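4.2 Shade matching across store lighting

The second part of the study looked at how shoppers judge eye makeup color under different lamps. Smoky looks depend on small steps between dark shades, and several of the buyers we spoke to in the first part said that a charcoal and a navy they had told apart in the shop looked the same at home. We wanted to know how often this happens and whether the finish of the powder plays a part.

We recruited 240 adults who wear eye shadow at least once a week. Sessions ran through January in a rented shop unit in Gurnulmont, with the windows covered. Each person saw pairs of pressed powders from two lines, Jitari and Balogh, under a warm lamp, a cool lamp and a mixed setting copied from a department store counter. The powders had been moved into plain white pans so that packaging would not affect the answers. For each pair, the person said "same" or "different" and then rated how sure they were on a five-point scale.

Reds and corals gave little trouble under any lamp. Dark blues were the hardest group. Under the warm lamp, people often called navy and charcoal the same, and they were fairly sure of it. Shimmer powders were told apart more easily than matte ones, but the gain was small under the cool lamp. Years of makeup use made no clear difference, which we did not expect. People who said they shop mostly online did slightly worse on the first few pairs and then caught up.

We also collected written comments, 587 in total. Most were short. The most common complaint was that a shade looked flat on the back of the hand, where testers are usually tried, and richer on the lid. Another group of comments dealt with shade names — "midnight" and "ink" were each used for powders that people placed in quite different families.

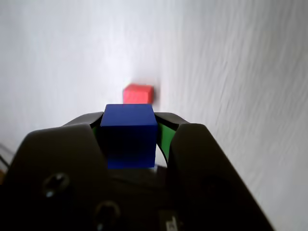 Figure 3. Blue and red cubes; the top face of the blue cube is the more brightly lit.
By Hajnalka Orbán and Jawad Marwat

For the follow-up, 73 people from the same group came back and tried the powders on their own lids, using the Kistier mirror with its lamp set to neutral. Agreement between the pan rating and the lid rating was good for light shades and poor for the darkest blues. Lid primer was not allowed, and four people who arrived wearing it were asked to remove it and wait before starting. Their ratings are kept in the main results. Leaving them out changed none of the group rankings reported in Section 4.3.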